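Pultisville Community Hall
Before-You-Hand-Over-the-Key Inspection: Kitchen, Tables, Exits
Form 13, completed 7 October 2021

Every item gets OK, FIX, or WATCH. Comments are welcome and, in my case, unavoidable. If you did not look at it, do not write OK. We had a whole year of OK next to an extinguisher that had been taken away.

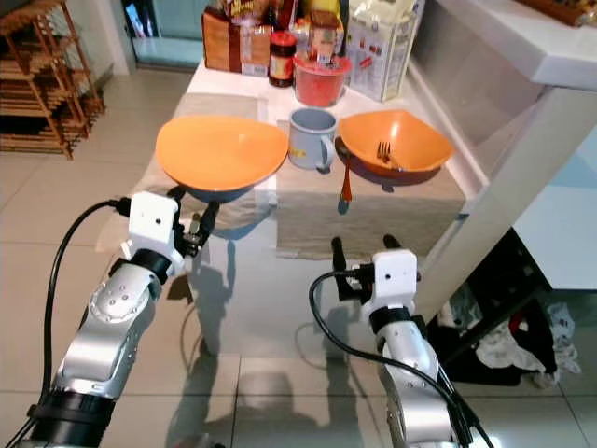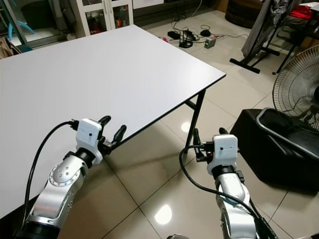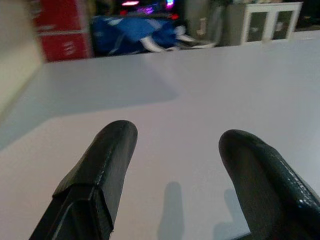
White tabletops, all three. Folding leg and crossbar show in the second.

SECTION A. FOLDING TABLES

A1. Leg locks click and stay clicked. WATCH
Most do. The one nearest the stage on setup day needs a second shove. I have marked it underneath with green tape, and I expect the tape to be gone by spring.

A2. Crossbars straight, no missing screws. OK
Please do not stand on a crossbar to reach the clock. The clock is wrong anyway.

A3. Edge banding tight all the way around. FIX
One table in the storage closet has a loose strip at knee height. It has already claimed a pair of tights at the quilt sale. Glue and clamp overnight, and keep that table in the closet until it's done.

A4. Tops clean, no burns, no sticky patches. OK
Tape residue comes off with cooking oil and patience. It does not come off with a putty knife, as whoever tried it in May now knows.

A5. Table cart wheels turn and brakes hold. FIX
Three wheels turn. The fourth has opinions. Replacement is a Cestard caster, and the packing slip from the last one is in the desk drawer under the takeout menus.

SECTION B. KITCHEN

B1. Range burners light on the first try. OK
Back left lights on the first try if you count the way I do.

B2. Hood filter clean. FIX
It was clean in the sense that someone had wiped the outside. Soak both sides in hot water and dish soap, dry fully, put back with the arrows pointing the right way. There are arrows.

B3. Fridge at or below 40 degrees. OK
It read 38. Also found one foil package labeled "DO NOT THROW OUT," no name, no date. I threw it out.

B4. Serving bowls and utensils free of chips and cracks. WATCH
Two mixing bowls have hairline cracks and went into the box for the garden club, who will plant things in them. Chipped bowls do not go back on the shelf "for dry stuff." That is how we ended up with a shelf of chipped bowls.

B5. Knives in the block, not in the drawer. FIX
Drawer. Again. The block is right there.

B6. Extinguisher charged, pin in, tag current. OK
Needle in the green. It hangs by the door, where the coat hooks are, so please do not hang coats on it.

B7. First aid kit stocked. FIX
Contents: 15 packets of burn cream and no bandages whatever. Somebody is preparing for a very specific evening. Bandages are on the list.

SECTION C. FLOORS AND EXITS

C1. Exit signs lit. OK

C2. Both exit doors open with one push. WATCH
East door is fine. West door sticks when it rains and needs a shoulder. A sticking exit is a FIX the moment it takes two people, so check it every time and not only on nice days.

C3. Nothing stored in front of exits. FIX
One artificial tree, one lectern, a rolled rug. All moved to the closet, which now cannot be opened without moving the loose-banding table from A3. I will take suggestions.

C4. Floor dry, mats flat. OK
The mat by the sink curls at one corner. I turned it around, so it now curls at the other end, where fewer people walk.

C5. Extension cords off the walkways. WATCH
The coffee urn cord is long enough to reach the wall outlet if the urn goes on the wall side. It never goes on the wall side. Tape an X on the floor if you must.

SECTION D. KEYS AND PAPERWORK

D1. Lockbox closes and the code has been changed. FIX
The code was still 3154, which half the county knows and which was also written on the lockbox. New code goes out by phone only.

D2. Rental agreement signed before the key leaves. OK
The Sombatkul wedding party signed everything, returned both keys and swept. Let them have the hall whenever they like.

D3. Alarm panel shows no faults. WATCH
The Trumis panel beeps once an hour. The manual says this means "service advisory" and then advises calling service. Called. They will call back.

TO DO BEFORE THE NEXT RENTAL
Glue A3 banding
Order caster
Soak hood filter
Knives out of the drawer, into the block
Bandages
Plane the west door, on a dry day, with someone holding it
New lockbox code

Reinspect sections A and C in 2 weeks. Bring your own pen. The one on the string has been dead since before the string.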